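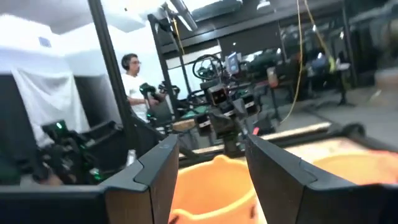
The Bucket at the End of the Bench

In most workrooms the bucket is the least considered piece of equipment. It is bought in haste, seldom cleaned, and replaced only when the handle fails. The Ornent workshop program, which opened its shared rooms to new members on 1 August 2021, has taken the opposite view. Its guidance on benches and containers now runs to 18 pages, and a good part of it concerns where a bucket should stand.

The rule is simple. Containers belong beside the board, within reach of the person working, with the mouth left clear. An orange bucket set close to a long, pale wooden board shows the arrangement well. The color stands out against the light wood, and the open rim is easy to find without a search.

"People reach for what they can see," said Minoru Matsuda, who drafted the guidance. "A gray bin under a gray bench fills up with things that belong somewhere else."

Before writing it, Matsuda and his colleague Zahira Yusof reviewed 97 requests from members. Many asked for more shelving. Yusof recommended fewer shelves and wider work surfaces, and the program adopted her proposal for the main room.

Small bottles receive a section of their own. They are to be capped when not in use and kept away from the front edge of the board, where a sleeve may catch them. Members are asked to label any bottle they fill themselves and to take it home at the end of the session.

Fabric is the other material on which the program has settled. A white curtain hung over a frame can divide a room in an afternoon and be taken down for washing. Milagros Palma, who oversees the furnishings, prefers it to fixed partitions for short projects. Heavy cloth is discouraged in the smaller rooms, as it darkens the benches nearest to it.

Sessions last 60 minutes, and the closing portion is reserved for clearing the board. Buckets are emptied, wiped and returned to their places before the next member begins. A revised edition of the guidance, with a longer section on lids, is planned for September.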